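Laundry and Fabric Care > Drying, Folding, Storage

Thread: Red brushed cloth won't fold square, and is it safe on a stone-look bench?

kelpie_flat
I have a set of red cloths, brushed on both faces, no label left on any of them. I bought them at the Sturkau market as kitchen towels. They wash fine. The problem is folding. I fold on the laundry bench, which is a grey marble-look surface, and the cloth does one of two things. Either the whole piece slides when I pull a corner across, or the top layer drags the bottom layer with it and I get a ridge down the left side that I can't press out by hand.

The finished stack leans. I store them in a shallow drawer and the ridge costs me height, so the drawer catches on the last two.

Second question. Red dye. Is there any risk in leaving the cloths on the bench while they're damp? I don't know if the bench is real stone or laminate. It came with the house. 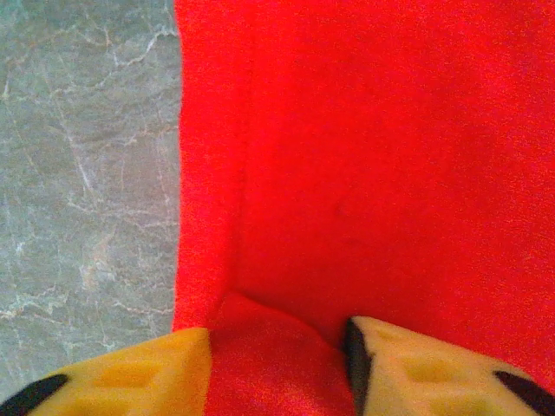

Red cloth on the bench, ridge at left, bunched up at bottom centre.

Any advice on method appreciated. I'm not interested in buying a folding board.

tumbledown
The ridge is a feed problem. Brushed fabric grips itself much more than it grips a polished surface. When you pull the top layer over, friction between the two fabric layers is higher than friction between the cloth and the bench, so the lower layer moves. Flat-weave tea towels don't do this to anything like the same degree.

Lift, don't drag. Take both corners of one short side, raise them clear of the cloth, carry them over and lower them onto the opposite corners. The layers should meet only when the edge is already in position. Then smooth from the fold outward to the open side.

If you smooth toward the fold you push slack into it and you get the ridge you're describing.

kelpie_flat
I have been smoothing toward the fold. I'll try it the other way.

Picking up by the corners is slow, though. I normally pinch the middle and flick.

oxbow_linen
Pinching the middle is fine for getting a cloth out of the basket and poor for anything after that. You raise a mound, the fabric around it is drawn in from every direction, and when you let go it doesn't go back. Woven cloth has some give on the diagonal and very little along the threads, so what you get is a shallow set of radiating creases with one or two long ones. With a nap on it the creases hold, at least until the next wash.

Pick up at an edge. Two hands, well apart.

Also, are you certain they're cotton? The one in the photo looks like it could be fleece or even felt. If it's polyester fleece the iron advice you'll get in this thread is going to be wrong.

kelpie_flat
Not certain. The stallholder said cotton. Colour is a slightly orange red in daylight.

tumbledown
Water test. Put a drop on a dry cloth and time it. Brushed cotton that has been washed a few times without softener takes the drop in quickly. Polyester fleece usually leaves it sitting on the fibres for a while. It's not conclusive, as a softener coating will make cotton behave like fleece, but it costs nothing.

A cut edge is more informative. Cotton frays into separate threads. Fleece is a knit and doesn't fray. Felt has no thread structure at all.

grader133
I disagree with the lift method for anything bigger than a hand towel. I fold for a guest house and I drag everything. The answer is to stop the bench from being slippery. Lay a damp (wrung out, not wet) flat cotton sheet over the bench and fold on top of that. The bottom layer stays put, you can drag all you like, and it's twice the speed.

We have a shelf of Brutico bath sheets with a heavy nap and they behave exactly like OP's cloths on bare laminate. On the sheet they fold square.

tumbledown
That works for throughput. It also puts moisture back into the outer face of every dry item you fold, and OP is closing them in a drawer. I'd use a dry sheet.

grader133
A dry sheet slides on a polished bench. You've moved the slip down one layer and fixed nothing.

tumbledown
Tuck it over the front edge of the bench and lean on it.

grader133
If OP has a front edge they can lean on. Non-slip shelf liner under a dry sheet, then. I'd accept that.

oxbow_linen
Shelf liner under a sheet is what I use. The open mesh type, cut short so it doesn't show at the ends. Don't leave it there permanently on real stone. Some of the rubbery ones mark a polished surface over a summer.

On the drawer: fold in thirds lengthwise first, then in half, then in half again. If you start with halves, the thickness piles up on the fold side and the stack leans that way. After thirds, alternate the direction of each cloth in the stack so the fold edges face left, right, left, right. A lean of a few millimetres per cloth cancels out.

Jamiritz_user
Thirds waste width in a narrow drawer. File them upright. Thirds, then roll or quarter, and stand them on the fold. The lean stops mattering.

oxbow_linen
OP said shallow drawer. Upright needs height.

Jamiritz_user
Fair point. I missed that.

saltbush
On the dye. Reds are among the worse colours for bleeding, and a cheap direct dye on cotton will keep bleeding at a low level for many washes. Whether it stains the bench depends on what the bench is.

Laminate: the surface is a melamine resin and close to non-porous. Dye will normally wipe off. The vulnerable places are joins, chips and the raw edge near the sink cut-out.

Real marble: porous, and it will take a stain if the sealer is worn. A damp red cloth left overnight is a reasonable way to get a pink patch.

To tell them apart, look underneath at the front edge. Laminate has particleboard or similar under a thin layer. Stone is stone all the way through. It also feels noticeably cooler than the cupboard doors beside it. Pattern is a poor guide. Printed veining has become very good, although on a long bench you can sometimes find the same vein twice.

kelpie_flat
Looked underneath. There's a panel in the way and I can't see the substrate without taking it off. It does feel cool, but the laundry is on the south side and everything in there feels cool.

I've looked along it for a repeated vein and haven't found one. There's a strong white one near the wall and a browner patch further along, and neither turns up again.

saltbush
Then treat it as stone until you know. No vinegar, no citrus cleaner, no damp red cloth left lying on it. Don't do the acid drop test people recommend. If it's marble you'll have etched it to find out that it's marble.

For the cloths, test the dye directly. Wet a corner, press it into a white tissue under a jar for an hour, look at the tissue. If it's clean you can stop worrying. If it's pink, wash them separately in cold water until it isn't.

grader133
Or a cupful of vinegar in the rinse to set the dye.

saltbush
Vinegar doesn't set direct or reactive dyes on cotton. It has a role in acid dyeing of wool, silk and nylon, and the household advice has drifted across from there. What reduces bleeding at home is removing the loose dye, and that's repeated washing. Commercial dye fixatives exist and some of them work.

grader133
I've done it for years and had no trouble.

saltbush
You've also washed them for years.

Acharya_textiles
On the spin setting. Front loaders in the 1000 rpm range leave brushed cotton with hard-set creases if the load sits in the drum afterward. If the ridge is in the same place on every cloth, it may have nothing to do with the bench. It may be where the cloth was pegged or draped. A cloth hung over a line dries with a crease across its width, and a heavy nap hides it until you try to fold flat.

Shake each one out on removal, peg by the short edge, and see if the ridge moves.

kelpie_flat
It was in the same place on most of them. I drape over an airer rail.

Acharya_textiles
Then you have at least two causes. The rail sets a crease and the smoothing direction piles slack against it.

oxbow_linen
Agree with this. Also fold along the rail crease instead of fighting it. Drape them so the rail falls where your first third will be and the crease does the work.

kelpie_flat
August 26, 2018 update, for anyone searching later.

Water drop soaked in almost at once. A cut thread at the hem frayed. I'm calling it brushed cotton.

Tissue test came up faintly pink on the first cloth and clean on the second, from the same set. I've rewashed all of them cold.

Draped at the one-third mark, lifted by the corners, smoothed away from the fold. Shelf liner under a dry pillowcase, as I don't have a spare sheet. The ridge is mostly gone. Stacked with the folds alternating, the drawer closes.

Still don't know what the bench is. The cloths go on the airer now until they're fully dry.

grader133
Good result. Still slower than a damp sheet.

tumbledown
If the panel under the bench is held with screws, take one out at the end and look with a torch. You won't need to remove the whole thing.

kelpie_flat
It's glued.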